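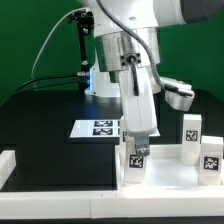 Do we still need someone standing at the bench while the arms are running?

For the first hour of a shift and after any change to the tray, please do keep a person there; for the rest of the time it is enough that someone in the room can hear the alert and get to the stop button.

Ticket 1683
Site: Grestent, sample bench
Raised by: Zoi Economou
Subject: Arm pauses before picking up, and a few worries from the team
Status: Closed, with one item carried over

Message from Zoi Economou, 8.40 am

Good morning, and sorry in advance for the long message, but I thought it was better to put it all in one place than send you five little ones. Since the update in June the arm has been going down towards a block, stopping just short of it and then waiting. It isn't a crash and there's no red message, only "Pollon: target not confirmed", and if one of us presses Resume it usually carries on quite happily. The trouble is that one of us has to press it! We used to do this job by hand, all of it, and the whole point of Stenimico (our name for the project, in case it isn't on your side) was that people could get on with the record sheets while the moving was done for them. At the moment they're walking over every few minutes, and by lunch they are rather fed up, which I do understand.

What we have tried so far:
Restarted the controller. No change.
Wiped the tags with a dry cloth. Possibly a bit better, but I wouldn't swear to it.
Set the arm speed down from 100 per cent to 80. Same pause, only it takes longer to get there.
Moved the desk lamp away. No change that we noticed.

Reply from Raptis support, 10.15 am

Good morning Zoi, and please never apologise for a long message, the short ones are much harder to help with. Thank you for trying the speed first. I would leave it at 80 for now, as it gives everybody a little more time to see what's going on, and we can put it back later.

The message means that the arm knows where it expects a block to be but hasn't been able to match that with the tag it has been told to look for. I have a feeling the update has put the search height back to its factory value. Could you open the settings page, go to Tray, and tell me what it says beside "Search height"? Please don't change anything just yet. And while you're at that page, it would help me to know whether the tray was taken off
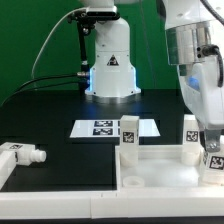
for cleaning at any point after the update, because the software remembers where the tray was, and if it has gone back even slightly turned, the arm will be hunting in the wrong spot until it's shown the corners again. It's an easy thing to miss and it happens at most sites sooner or later.

Message from Zoi Economou, 11.05 am

It says 135. And yes, I asked about, and the tray was lifted out for a wash and put back the same afternoon. The cleaning used to be just cleaning, so it hadn't crossed anyone's mind that it would matter. We'll add it to the sheet on the wall.

Reply from Raptis support, 11.30 am

Lovely, that explains both halves. Please press Stop, change the 135 to 100, save, and then run "Teach tray" from the same page. It will ask you to confirm each corner in turn. Keep hands off the bench while it moves, and when it has finished, open the wrist camera page and send me whatever comes up.
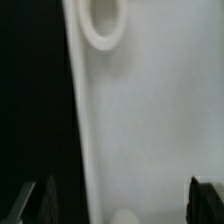

Wrist camera view, close up to a white surface, with the gripper fingers in the bottom corners.

Message from Zoi Economou, 3.20 pm

Done, and we have had no pauses since before lunch, so I'm very grateful. I let everyone on the bench have a go at the teaching page, which went down well. I think some of them had felt that the machine had taken the interesting bit and left them the button, and it did them good to be the ones putting it right. Could you tell me whether all of them can have the log-in for that page, or must it come through me?

Reply from Raptis support, 4.10 pm

They can each have their own, and I'd much prefer that to one shared password on a sticky note. Send me the names when you have a minute. I'm closing the fault and leaving the log-ins open under the same ticket number.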